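Home Sites Safety Forms Training Contact

Pendport site — handling cell and bench area
Monthly safety checklist with comments, June

1. Guarding and stops
Emergency stop, cell side: OK
Emergency stop, bench side: OK
Gate interlock: OK. Tested twice at 6:40 a.m.
Comment: Two people on the early shift did not know the bench stop also halts the Hendesier feeder. Add to the shift briefing.

2. Workload and pace
Cycle counter at last check: 2,940
Hand-packed cases, same period: 379
Comment: Packers now spend most of the shift clearing jams and refilling. Less lifting, more standing in one spot. Three asked for mats. Rotation sheet from Nollberg is posted but not followed after lunch — supervisor to sign it each break.

3. Hand-held tools
Grips and finger joints, looseness: OK
Cable strain relief: OK
Wrist or thumb soreness reported: YES, one
Comment: Limit hand-held gripper work to 40 minutes, then change tasks. Operators say the tools feel heavier late in the shift.

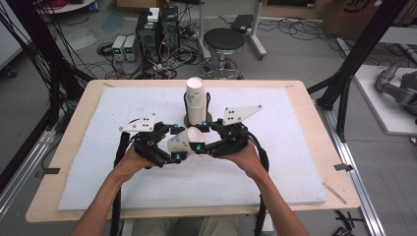

4. Floor and cables
Walkways clear: OK
Cables off the floor at work positions: ACTION
Comment: Same finding as last month. Order cable covers through Eshun and fit them before the next check.

5. Training
New operators signed off: PARTIAL
Comment: Packers moved to machine minding still have no written job description. They want to know who resets a fault at night. Answer owed by end of June.

Next check: July, early shift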